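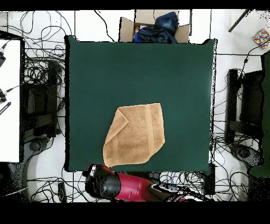 *Tan-orange terry towel on a green tabletop.*

# Low-frequency control at a small outdoor festival

Speaker notes, revised January 3, 2025

Running time with questions: one session slot. Skip Part 5 if the previous talk runs over.

## Opening

- Subject is off-site bass from one outdoor stage, the Kirkik festival, September edition.
- Site is the Negash fairground. Flat grass, one road side, three sides of open fields, houses to the north.
- Licensed capacity 3,000. Peak gate count 2,638, reached during the second-to-last act.
- Nearest occupied house is 2,000 feet from the stage front. It sits almost exactly on the axis of the stage. The stage can't be turned because the ground behind it falls away and the trucks need the hard surface.

State the permit limits now, since everything later depends on them. The town sets two numbers at the property line of the nearest house: an A-weighted level averaged over 15 minutes, and a separate limit for the 63 Hz octave band over the same period. The A-weighted limit has never been a problem on this site. The 63 Hz limit was exceeded on both nights of the year before.

Ask who in the room has a band limit in their permit. If most hands go up, shorten Part 1.

## Part 1: Why the A-weighted number doesn't help

A-weighting takes about 26 dB off at 63 Hz. A mix can gain a lot of low end before the broadband A-weighted number moves at all. The mixer at front of house watches the A-weighted number, sees it holding steady, and keeps going. The people in the house hear almost nothing except the kick drum and the bottom of the bass.

Distance makes the difference larger. High frequencies lose level to air absorption and to ground effects. Low frequencies lose very little beyond normal spreading. By the time sound reaches the house, the spectrum has tilted strongly toward the bottom.

Crowd absorption also works mainly on the upper range. A full field changes what the mixer hears and leaves the off-site bass close to where it was. Expect the mixer to push vocals up as the field fills. That part is harmless off site. The trouble starts when the low end gets pushed up to match.

Slide: two spectra on one graph, mix position and house. Leave it up while taking the first question, if there is one.

## Part 2: The system

Main hangs were supplied by Viteck, same boxes as the year before. Left and right, short arrays, with a splay chosen to cover the field and stop at the back fence. No delay towers. No changes were made to the mains except for a slightly steeper down angle on the bottom boxes.

The subs are where the work went. Previous layout was a left-right pair of stacks, all facing forward. Two problems with it:

- Strong power alley down the center, which on this site points straight at the house.
- Very little control behind the stage, although nobody lives there, so this mattered less.

New layout was a single row across the front of the stage, evenly spaced, with electronic arc. Spacing was kept under half a wavelength at the top of the sub range. Delay was applied symmetrically, with zero at the middle and increasing toward the ends.

Be clear on what the arc does. It spreads the low end more evenly across the audience width, so the center of the field is no longer much louder than the sides. With the peak gone, the system can be set lower on axis for the same average level in the crowd. It does not steer sound away from the house. A row across the front still radiates forward, and the house is still forward.

If asked about end-fire: considered, modeled, rejected. An end-fire array controls the rear. The complaint direction here is the front.

If asked about cardioid stacks: same answer. They would help the stage crew and the monitor position. Budget didn't cover the extra boxes.

If asked about a canceling array at the back fence: modeled for one position of the house and one wind condition. It looked good at that point and poor at the points on either side of it. Would not recommend it without more boxes and a lot more measuring time than a festival gives you.

## Part 3: Measurement

Three microphone positions:

1. Mix position. Class 1 meter, logged continuously.
2. Back fence, on axis. Weatherproof kit on a pole, clear of the food vendors' generators.
3. Property line at the house. Same kit, placed with the owner's written permission.

All three fed Gremlow, the logging package we run on the site laptop. It stores one-second octave band levels and shows the running 15-minute average beside a projected value for the end of the period. The projection is simple. It assumes the current level holds until the period closes. Mixers understand it quickly, which is the main thing in its favor.

Calibration before doors and after the last act, each position, each day. Write down the drift even when it's small. The town's officer asked for the calibration sheet before asking for any results.

Background measurement matters more than most people expect. At the house, the 63 Hz band with no music playing was within a few dB of the limit whenever trucks used the road. Without that baseline, two of the periods on the first night would have looked like violations. Log background during line check breaks and again after the end of show.

Notes on the link:

- The fence and house positions used cellular modems. Data slowed once the field filled.
- Local recording on each unit covered the gaps. Live display did not.
- For the longest dropout we worked from the mix position plus a fixed transfer value.

The transfer value is the difference between the mix position and the house in the 63 Hz band, measured with pink noise and again with playback music. Measure it at the same hour as the show if you can. The value from midday was lower than the evening one by enough to matter.

## Part 4: Weather

Slide: wind rose for both days. Don't read it out.

First night had a light wind from the north, blowing from the house toward the stage. Levels at the house came in under prediction for the whole evening. Second night had almost no wind, clear sky, and a temperature inversion setting in after sunset. Level at the house went up in the 63 Hz band with no change at the mix position.

The 2,000 Hz band at the house moved much more than the 63 Hz band did, several times that amount, and changed from minute to minute. It was still well below anything that would matter to the permit. It's useful as an early sign. When the upper bands start coming and going at the far position, the air is changing and the transfer value is going out of date.

Action taken on the second night: sub level down 2 dB at the changeover before the last act, then another 1 dB after the first song. Both changes were made on the system processor with the guest mixer told beforehand. Don't make the change silently. The mixer will hear it and add it back from the console.

## Part 5: Working with guest mixers (skip if short)

- Send the limits with the advance paperwork, in the units your display will use.
- State the 63 Hz limit as a level at the mix position. A mixer can't do anything with a number for a house on the other side of a field.
- Put the display where it can be read without turning around.
- One person speaks to the mixer about level, and it's the same person all day.
- Ask for a lower kick and bass level before asking for a lower mix. Most will agree to it -- a master fader cut gets a worse reaction and fixes less.
- High-pass filters on open vocal microphones should be checked at line check. Stage rumble adds up in this band.

Two acts used long sub-bass synth notes. Averaged over 15 minutes these count for far more than a kick drum at the same meter peak. Ask about them in the advance.

## Part 6: Results

Slide: table of all 15-minute periods at the house, both nights.

First night: no periods over in either measure. Second night: one period over in the 63 Hz band, by less than 1 dB, during the inversion and before the second cut had taken effect. Reported to the town the next morning with the log file, the weather record and the calibration sheet. No penalty. One phone complaint across the two nights, from a different house to the east, where we had no microphone.

Limits of the comparison with the year before: different acts, different weather, slightly different running times. The sub layout was one change among several. I can't separate its effect from the lower overall level, and the slide says so.

## Changes planned

- Add a fourth position to the east.
- Wired or radio link to the back fence in place of the modem.
- Take the evening transfer value on the setup night, same hour as the last act.
- Set the first sub cut to trigger from the weather station reading, with the mixer told at line check.

## Questions

Have the processor settings open in a second window. Raw logs can be shared on request, with the house position given by distance and bearing only.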